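Letter Board Is Up in the Activity Room

3/10/22

The foam letters that have been sitting in the supply closet since December finally have a place to go. The curved black panel that came out of the old Taritz display has been set up in the activity room, and the first letters are on it. It will stay there through the spring, and everyone who uses the room is welcome to work with it.

The panel was donated by Koskela when they closed their showroom. It came in two sections, and Tadhg Corrigan bolted them together and put felt pads under the base so it doesn't scratch the floor. Please don't drag it. If it has to be moved, it takes two adults, one on each side, lifting from the bottom edge. The top edge is not strong enough to lift by.

We had talked about painting it white. Solveig Halvorsen held up a few letters against it before anybody bought paint, and the colors were so much easier to see on black that we left it alone. The blue and the pink do especially well. The children who come on the early schedule are still learning their letters, and a plain dark background helps them pick out one shape at a time. 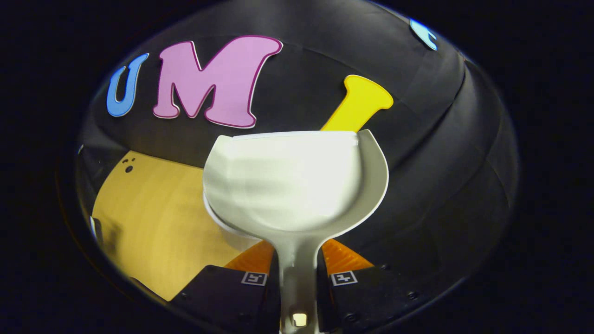

Blue U and pink M on the black panel, with a white cup-shaped piece on a stem in front.

The letters are cut foam with rounded shapes, so they hold up well to small hands. They are fixed on with removable putty. A pea-sized piece at each end of a letter is enough. Larger letters like the M need a third piece in the middle or they start to lift at the bottom after a day. The panel curves, so press from the center of the letter outward and hold it for a slow count. Letters will lean a little as they follow the curve. Leave them that way. Aoife Kavanagh tried setting them all level with a string line and they looked crooked from every chair in the room.

To take a letter down, roll it off from one side. Don't pull from a corner, which is how we lost the old Q. Putty goes back in the tin with the lid closed. If there is any left on the panel, press a bigger lump of putty against it and it will lift off. No scrapers and no spray cleaner. A damp cloth is fine for fingerprints.

The letters on the board now are there for trying out spacing and don't spell anything. Several parents have asked. The first real word goes up next month, and each group will get a turn at choosing one. Words should be six letters or shorter so they can be read from the back of the room. Group leaders can write their choice on the sheet inside the closet door. If two groups want the same word, the one written down first gets it and the other can have it later in the season.

We are short on some letters. The set was put together from two older ones and the sizes don't match exactly, which does no harm, but there are gaps. We need vowels most of all, especially A and E, and one more S. Any bright color is fine. Please check that the foam is thick enough to stand on its edge without folding, as the thin craft sheets curl within a week. Chenxi Cheng has offered to cut new ones if somebody can supply the foam. She has paper patterns for the whole alphabet and will lend them to anyone who wants to cut letters at home. Trace on the back of the foam so the pen line doesn't show, and flip the pattern over first or you will end up with a backward letter. We have an S like that already.

Storage has changed too. Letters used to be kept loose in a Grimier crate, where they got bent. They now go flat in the three shallow drawers under the window. A through I are in the top drawer, J through R in the middle, and S through Z at the bottom. Numbers and odd shapes go in the crate, along with anything you can't identify. Please put letters away the same day you take them down, even if you plan to use them again tomorrow.

Kevin Hennessy is keeping the key to the activity room closet. Outside regular hours, the lockbox by the side door has a spare, and he will give you the code if you call the office at extension 2469. Return the key before you leave the building. It went home in a coat pocket last month and the evening group had to do without their supplies.

Anyone who would like to help fill in the missing letters can come by the activity room after the next general meeting. Bring scissors that will cut foam cleanly. Patterns, pens and putty will be on the long table, and there will be coffee.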